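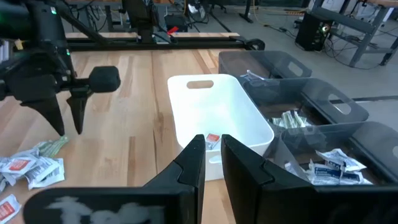
Issue 16

How to Write an Episode Summary People Will Finish

I've been writing up Jodedwood episodes for our fan guide since the middle of season one, and my early ones are terrible. I once used four paragraphs on the cold open and one line on the rest! So if you've signed up to cover a few episodes, let me save you some trouble.

Watch the whole thing once with your notebook closed. I know, I know, you want to catch every joke, but you'll pick better details when you know how it ends. Then watch it again and write down who wants what. In "The Backward Library," Stelby wants her overdue book forgiven and Mutora wants every book in town to read back to front. There's your summary, pretty much. Everything else hangs off those two things.

Now write your first sentence. Put the main character in it, plus the problem, and leave out the words "in this episode." Mine went: "Stelby returns a library book eight years late and finds Mutora working the front desk." (I rewrote that one on a Wednesday night until my tea was cold, and I'm still a bit proud of it.)
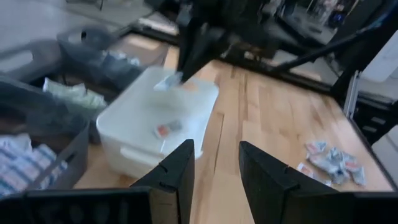
How long should a summary be?
Up to 15 lines for a regular episode, and you can go longer for a two-parter if the second half has its own plot.

After the opener, go in story order. Use present tense the whole way through. If you slip into past tense around the second commercial break, don't feel bad, I still do it, just read it out loud before you post and you'll hear it.

Side plots get a sentence or two at the end. Painemal's side plots are usually about soup, and it's very tempting to give the soup more room than it needs. Go easy! 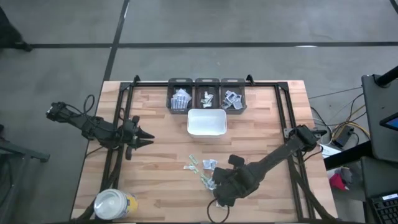 SPOILERS & CREDITS

Keep the teaser and the full summary apart. The teaser goes on top and stops before the big reveal, so a kid who hasn't seen it can read it safely. Ending it on a question is fine once in a while, but please not every time.

Copy the writer's name straight off the end credits, accents and all. We had Delia Zúñiga spelled three different ways before I went back through July's pages and fixed them. If the credits run too fast, pause and go one step at a time.

Then post it, and check the link to the next episode works before you go to bed.

Filed under: Episode Guides, Writing Help, Jodedwood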